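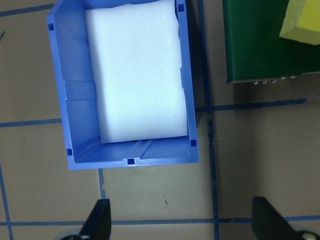
Chiharu Koyama: before you go any further with the wide fingers, did you re-zero the force limit after swapping? Last time it was still on the old value and half the "good grip" numbers were rubbish. Also please write the opening down this time.

Yes, re-zeroed, both arms. Opening noted below. Fair point about last time.

Gripper trials, April, started 9.40

Want to settle tapered fingers (the Handau set) against the short ones Bence cut for us. Same arms, same foam cubes, same belt, same bin. Only the fingers and the approach height change. Wrist camera on for every run, fixed camera as well so we can argue about it afterwards.

Tapered first. Tips go in between cube and side rail without touching if the wrist is square to the belt. If the cube sits at an angle they catch a corner and it spins. Foam forgives a lot, so it still gets picked, but it comes up skewed and then lands skewed. Not sure I'd call that a pick. Tamás would. Counting it as a pick with a note, he can have his own column.

Opening set to 116 mm for all the tapered runs. Tried narrower, gave up, any error on the belt stop and one finger comes down on top of the foam.

Short fingers: less reach, stiffer. Need to come down lower, so more care over the rail. Closing feels much cleaner on the big cube. On the small one there's almost nothing to hold by the time the pads meet. Might want softer pads. Everaldo has a strip of the grey stuff left over from the Gurnarside job, ask him. 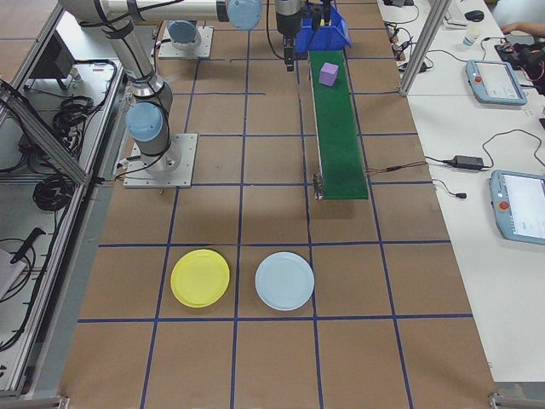
Other thing that cost me most of an hour was the two pendants. Speed override is per arm, and I'd changed one and not the other, so the first lot of comparison runs had one arm at a crawl. Binned those. From now on read both screens out loud before pressing anything, I don't care how silly it sounds.

Controller comparison, short version as I'm running out of morning:

Old controller: steady, dull, slow to settle at the top of the lift. Never dropped the connection.
Gulyás build: settles faster, nicer on the descent. Lost the left arm 2 times, both while the wrist camera was streaming at full rate. Dezső thinks it's the network card and not the controller. Could be. Turned the stream down and it hasn't done it since, which proves nothing yet.

Run log got to 1196 on the Gulyás build before I stopped it to look at the cable. Coiled lead is fine for the straight drops but I don't like how it pulls when the wrist turns past halfway. Retie it higher up the wrist, leave more slack. Do not use the thin ties agian. 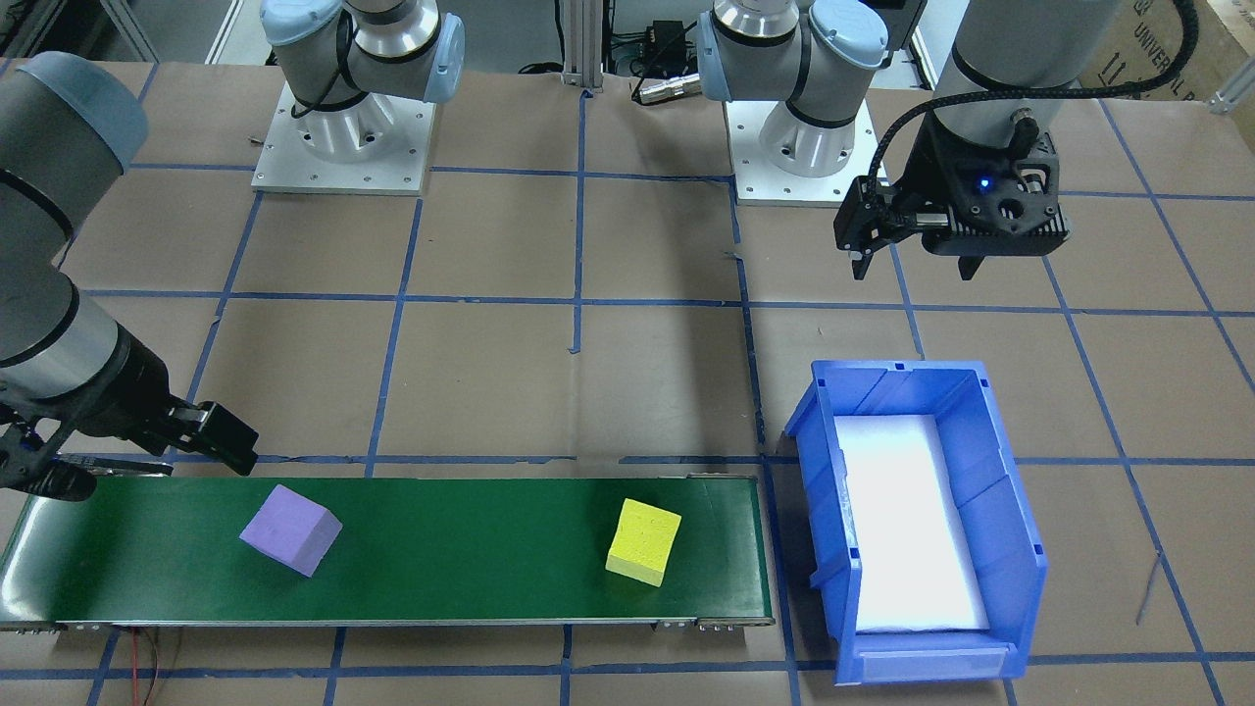

Both arms over the grid, two cubes on the belt, bin at the end.

Wrist cam vs fixed cam: fixed one is better for telling where the cube is along the belt, wrist one is better for the last bit when the arm's own shadow gets in the way. White foam in the bottom of the bin blows out on the fixed camera. Dropped the exposure, then the tape lines went too dark for the grid check. Left it in between. Someone with more patience should try a matt grey liner insted.

17 skewed drops on tapered so far, all written on the sheet with the cube colour. Haven't done the same count for short fingers so don't quote that one to anybody at Clilirville.

To do
- short fingers again, softer pads, same approach heights
- swap arms over, so it isn't just the left arm being the left arm
- full rate stream on the old controller, see if it falls over too
- Tamás to check my belt stop delay, I changed it and didn't write down the old value
- put the hex keys back

Stopped 12.15. Power off both arms, pendants left on charge.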